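Desktop Rebuild at Skirden

The Eddale repair group spent an afternoon on one desktop tower, the first of 17 on our list. The case is black and opens from the side, and the parts were kept next to it on the ribbed metal table. Harvey McIntyre wrote the captions.

A 1.0TB hard drive with a WD logo on the label, held over the open case. The power supply and drive cage are in place.

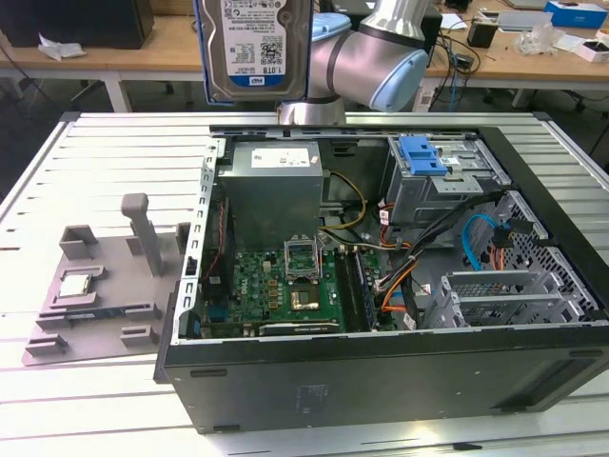

Should the hard drive go in before the processor?
Either order is fine on most towers — we like to do the processor first, while there are fewer cables in the way.

The processor, its silver heat spreader visible, in a square pocket on its tray. Hold it by the edges and keep it there until the socket is open.

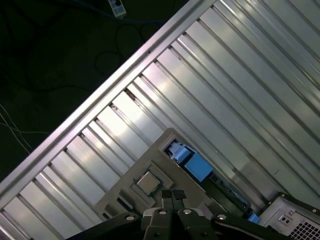
Drive and carrier

The blue plastic carrier holds the drive by its side rails and has a flared tab at one end. On the motherboard, the CPU socket is still empty. Cover an open socket if you take a break, as the contacts bend easily.
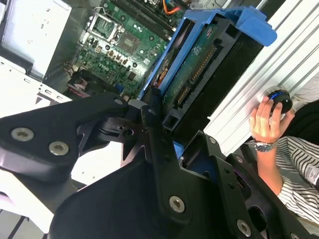 Štěpánka Šimko wrote to say that her own tower at Hubáček had the same kind of carrier, and that one rail cracked when she forced it. She now checks the cable slack before pushing a drive home.

The next gallery will cover memory and expansion cards. Spare SATA cables are in drawer 9 at the Skirden room.

Posted 2020-10-03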